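About Grindale

Grindale is a clothing repair and alterations workshop. We mend trousers, coats, shirts, workwear and school uniform for people who would like to keep wearing them. We also take in and let out, shorten, lengthen and reline. Most of our work arrives over the counter and the rest comes by post.

How we started

Melati Hartono opened the workshop in a single room behind a shoe repairer's on Darkivden Road. She had spent years in the sample room of a company that made outdoor trousers, where her job was to find out which seams gave way first. When the company moved its production she bought two of its machines, a lockstitch and an overlocker, and both are still in daily use.

Polyxeni Xenos joined in the second year. She trained as a tailor with her uncle at Panagiotou, a small menswear shop, and she brought with her the hand work that Melati did not do: buttonholes, collars, invisible mending on wool. They became equal partners not long afterwards and the business has been run that way ever since.

We moved to our present premises on Stoltlow Street when the old room could no longer hold the rails. There is a counter at the front, a fitting room with a proper mirror, and the workroom behind. The door to the workroom is usually open, and people are welcome to look in.

What we repair

Trousers make up the largest share of what we do. Last year we finished 946 pairs, and the commonest job by a long way was a worn inside leg. We patch these from behind with a cloth of similar weight and stitch across the weak area in close rows, using thread matched to the faded colour and not to the colour on the original label. It shows a little if you look for it. If you would prefer a repair that shows a lot, we can do that too, and several customers ask for contrast patches on knees.
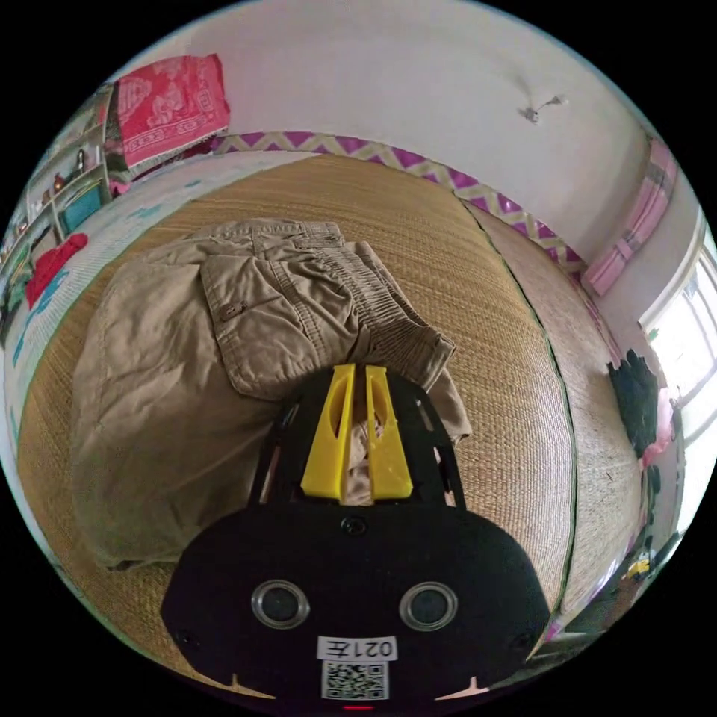
Pockets come next. A pocket bag can be replaced completely, and on heavy cotton trousers we use a drill cloth that stands up to keys. Zips, waistbands, belt loops and hems are all priced as single jobs. Torn pocket flaps can normally be stitched down again where they are, though if the cloth underneath has gone we will need to patch that first.

Coats and jackets take longer. A full relining is about two weeks' work between other jobs, and we will ask you to choose the lining from the swatch book before we begin. We stock plain colours in viscose and cotton. Patterned linings have to be ordered.

We do not repair leather, wetsuits or anything with a heated element. We no longer take curtains — the workroom is not wide enough to lay them flat.

How pricing works

There is a price list on the counter and a copy is sent out with every postal form. Simple jobs such as a straight hem or a replacement button are charged at the listed price. Anything else is looked at first and given a written quote, and we do not start until you have agreed to it. If we open up a seam and find more damage than we expected, we stop and ring you.

Sometimes a repair will cost more than the garment did. We will tell you so, and the decision is yours. Plenty of people go ahead.

Please wash everything before you bring it in. Wool coats can be brushed and aired instead.

The people

There are five of us in the workshop. Melati looks after trousers, workwear and the machines. Polyxeni looks after tailoring and all hand mending, and she sees customers for fittings. Two machinists work part time, and one apprentice is in the second year of a three-year placement. We take one apprentice at a time, and the next place will be advertised here when it comes up.

Evening classes

We run a mending class at the workshop from 6.30 pm to 8.30 pm, in blocks of four weeks. It covers darning, patching, hems and zips, and you work on your own clothes. Machines, needles and thread are provided. The classes began with a waiting list of 66 names, so we now run two blocks each term. There are none in August.

Schools and employers

We hold repair accounts for 87 local firms and schools, mostly for overalls, kitchen whites and blazers. Collections are made once a fortnight. The smallest account sends us a handful of aprons, and the largest has some 200 staff in uniform. To open an account, ask at the counter for the trade form or write to Melati at the Stoltlow Street address.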